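The Big White Bowl Gets a New Job

2019-07-05 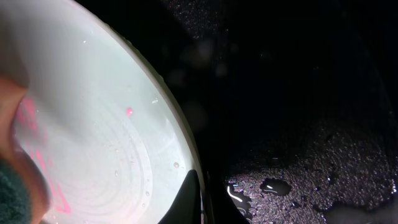
One pink-red bead in the bowl, and a few drops of water.

If you've been reading for a while you know I have a bowl problem. I have bowls for salad, bowls for keys, a bowl that only comes out for potato chips, and then the big white one, which for years had no job at all (it's too wide for the cabinet and too heavy to hand to a guest). Well, it has one now! It's my bead bowl.

It started in March, when I picked up a tub of mixed glass beads at the Woketti closing sale. The label said 3,000 and I believed it, mostly because I was never going to check. They'd been sitting in somebody's stockroom for who knows how long and they were filthy, sort of a gray film over everything, so the whole lot needed a bath before I could even think about sorting colors.

My first try was a kitchen strainer. Don't. The small ones go right through and the medium ones wedge themselves in the mesh, and I spent an evening poking them out with a toothpick while my dinner went cold. Then I tried a baking sheet with a towel on it, which was fine until I bumped the table. I am still finding beads under the stove.

So, the bowl. Warm water, one drop of dish soap, a couple of handfuls of beads, and you swish with your fingers for a minute. Pour off most of the water slowly, add clean water, swish again. The sides are so smooth and so pale that you can see every single color, and a stray has nowhere to hide. That's how I always catch the last one! There is always a last one. I'll tip the batch out onto a dish towel and feel very pleased with myself, and then I'll look back and see a little glossy dot sitting there.

My friend Torunn Nygård makes the most beautiful necklaces and has opinions about all of this. She says to skip the soap on anything with a painted coating, and to test one bead first if you're not sure what you've got. I did not test one bead first. I now own a small jar of formerly silver beads, and I'm telling everyone they're vintage.

For drying I lay them out on a flat cotton towel, one color family per towel if I'm being good, and leave them overnight by the window. Fluffy towels are a pain, the loops grab hold of everything. After that they go into the Lollasby boxes I bought for my sewing stuff and never used. They have the snap lids, and the dividers come out if you want a bigger section. The pinks and reds have already taken over a whole box and are moving into the next one, and I'm not even a pink person!

What am I making? So far, one bracelet that fits nobody in my family and half of a curtain tieback. The plan is a long beaded fringe for the lamp in the hallway. The pattern I'm using calls for 213 beads in the top row, which made me want to lie down, but I've got the first bit strung and it looks really pretty with the light coming through.

Nathalie Peeters asked in the comments last time whether you could do the washing in a salad spinner. I haven't tried it, but I do like the idea, and if anybody has, please write and tell me how loud it was. Also, if you know a good thread for heavy glass, I'm all ears. The one I've got keeps fraying at the needle and I've restrung the same section twice.

Next up is the green and blue pile, and then I'm getting the flashlight out and going in under the stove.

302 shares | 14 comments

We use cookies to keep this blog running. By continuing to read, you agree to our cookie policy.

Contact | Copyright, all rights reserved | Back to top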